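Product Review: Grasstead Hinged Glasses Case
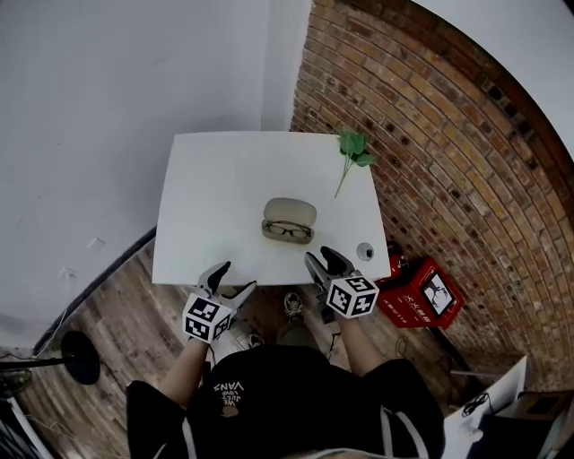 The Grasstead case, open, with thin-framed eyeglasses folded inside.

The Grasstead case was assessed by the Plurkwood Reading Room for use at its lending desk, where 21 cases were placed in service in November. The pale beige-gray finish is restrained and suits a shared workspace. Slim frames fit without pressure on the temples — larger sunglasses did not, and two readers returned theirs for that reason.

The hinge remained firm throughout the 60 days of use. The lid closes with an audible snap, which some patrons found loud in the quiet area. Light marks on the shell were removed with a damp cloth.

Recommended for reading glasses. Reviewed by Austra Petrauskas.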